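I'd been promised a cup of tea before we talked about the robots, and the packing lead at Hennessy's Jarnotville warehouse is a woman of her word. We sat in the lunchroom just after 6 in the morning, with the night crew filing out past us and somebody's toast burning, and I asked her how the first months had been.

"Noisy," she said. "I thought they'd be quiet! The arms are fine, it's the compressor for the suction. We moved the radio twice."

Hennessy sends out spare parts for kitchens and laundries — hinges, seals, knobs, those little feet that go missing off your dryer. Until last December every order was picked by hand. Now there are 3 arms on the Sumano line, each with a small camera down at the wrist, and they handle the light stuff while people do the heavy and the awkward.

I wanted to know who'd lost out. She didn't duck it. There are 15 people on her shift, same as before, but two who retired weren't replaced on the picking side. "I'd be fibbing if I said no one worried. I worried. I've got a mortgage like everyone else."

What's changed most is her own day. She used to walk the aisles until her knees gave her grief, and now she spends a good chunk of the shift at a screen, going through picks the system wasn't sure of and telling it yes, no or try again. She had 204 of them waiting one morning after a delivery of new bins.

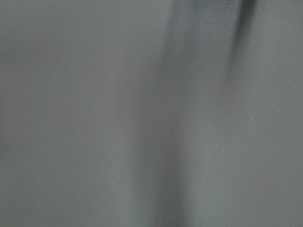
From the wrist camera on the Sumano line, Jarnotville.

"You get a lot of grey," she told me, laughing. "People come over expecting to see the warehouse and I'm sitting there squinting at a shadow and a few white specks. My son asked if the telly was broken."

Does she like it? She had to think about that one. She likes going home without sore feet. She misses the chat, though, because you can natter to someone while you both fill a trolley, and the review desk only has the one chair. She's asked for a second. The blokes on heavy goods say they've got it harder now, too, with all the easy picks gone from their list, and she reckons they've got a point. They swap every couple of hours, which was the crew's idea and took a fair bit of arguing to get through.

Training was a sore spot as well. Everyone got a booklet from Girnik, the mob who put the line in, and it ran to 232 pages. "I read the bit about the stop button," she said. "Then I read it again."

The compressor kicked in behind the wall right about then, and she rolled her eyes, rinsed both our mugs and went off to start her shift.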